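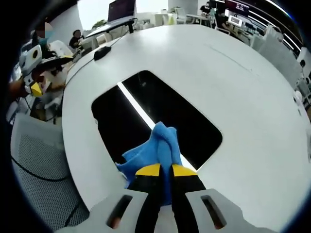
Minutes — workspace and furniture meeting, Tuesday, 10:00

Present: Ravinder Gill (chair), Noémie Melnyk, Laurier Fraser, Brock Carrier (minutes)
Apologies: Sânziana Furtună

1. Previous minutes
Accepted with one correction: the Landry quote covers chairs only, not delivery.

2. Large white table
L. Fraser reported that dust and scraps collect in the central opening. Wiping the top pushes debris into it. Agreed that the opening is to be wiped first, then the top, working outward. Blue cloths only on the tabletop. Used cloths go in the wash bag at the end of the day.
Action: Fraser to post the wiping order.

3. Cables
N. Melnyk asked that cables be kept off the floor near chair casters. Dindetti clips were tried on 2 desks and held for over 17 days. Budach sleeves were judged too stiff. Approved: one further pack of Dindetti clips.
Action: Melnyk to order.

4. Chairs
Brovach has not replied on replacement mesh backs. Deferred to June.

5. Plants
Watering stays with whoever opens up. No change.

6. Any other business
R. Gill asked for laptops to be closed overnight — agreed.

Meeting closed 10:40. Next meeting in 2 weeks, same room.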